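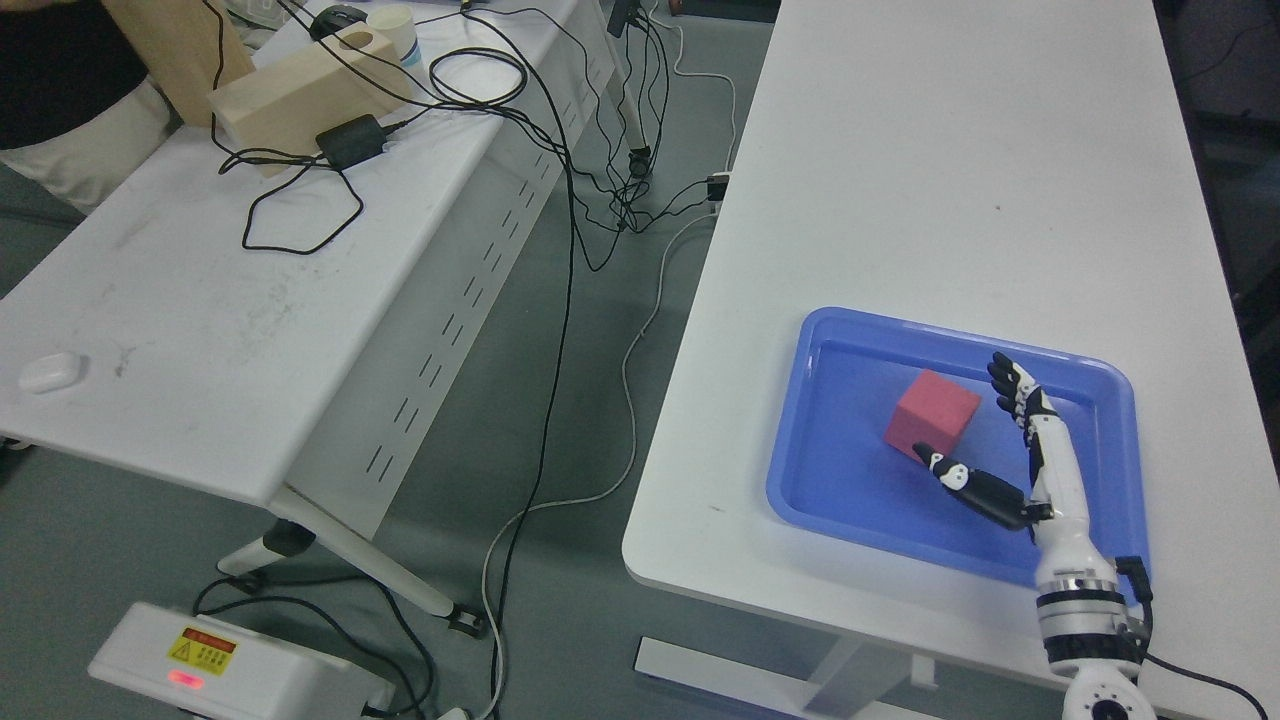
Arwel Pumphrey wants to know why anyone would pay for five fingers when two will pick up a cube. Fair question, Arwel. I have spent most of this budget cycle failing to answer it in a way that fits in the "justification" box, which holds 39 characters.

---

My attempt so far: "Hand needed for hand-related work." That's 33. I had room for a "very" and showed restraint.

---

For those joining now: I do the equipment plan for our little lab at Salwood. We have one arm with one hand on it, and a red foam cube it reaches for in a blue tray. I'm trying to work out what next year costs. The cube is the only line I'm confident about.

---

First thing I learned: the quote is for the arm. The hand is a separate quote. The cable between them is on a third quote, from a different office, with its own shipping.

---

Gilten's quote was 21 pages. The price was on page 5. The other pages were about what the price did not include.

---

Kuo sent one page with a bigger number on it and I nearly wept with gratitude.

---

Things I forgot to budget for last year, in the order they embarrassed me:

- a table that doesn't wobble
- power strips
- a spare finger
- somewhere to put the cables
- a second spare finger

---

The cables remain unfunded. They live on the carpet, and on the other table, and in my heart.

---

Ka-ming Yang asks whether we looked at leasing. We did! Davley will lease you a hand by the month, and by July you'd have paid for it, and in August you'd give it back. I ran the numbers twice hoping I'd made a mistake.

---

Arwel again: "So buy the two-finger one and spend the rest on people." I'd love to. Equipment money can't be spent on people. People money can be spent on equipment, though, and every year somebody upstairs remembers this.

---

Where a gripper really would do: picking up a block, putting it down, picking it up again. If that's your whole project, buy the gripper and go home early. Ours is meant to get on to lids, pens and a zipper. I have put "zipper" in the plan and regret it already.

---

Maintenance is where I'd tell a first-time buyer to look hardest. Ask what one finger costs, and how long it takes to arrive. Ask whether you can fit it yourself or have to mail the entire hand away. Get the answers in writing, before you sign, while they still like you.

---

I did not do this last time. Our first replacement finger took longer to arrive than the arm did.

---

Current draft, then. Keep the arm. Buy the service plan for the hand. Two spare fingers, one spare thumb. And 2,000 dollars marked "bench supplies", meaning trays, foam, tape, and whatever we find out we need the morning of a demo.

---

Ka-ming wants to know if the foam cube is really on the list. Yes – under consumables. Finance asked for a supplier, a part number and a second quote.

---

The deadline is 30 October 2023. I still have six characters left in the justification box and am taking suggestions.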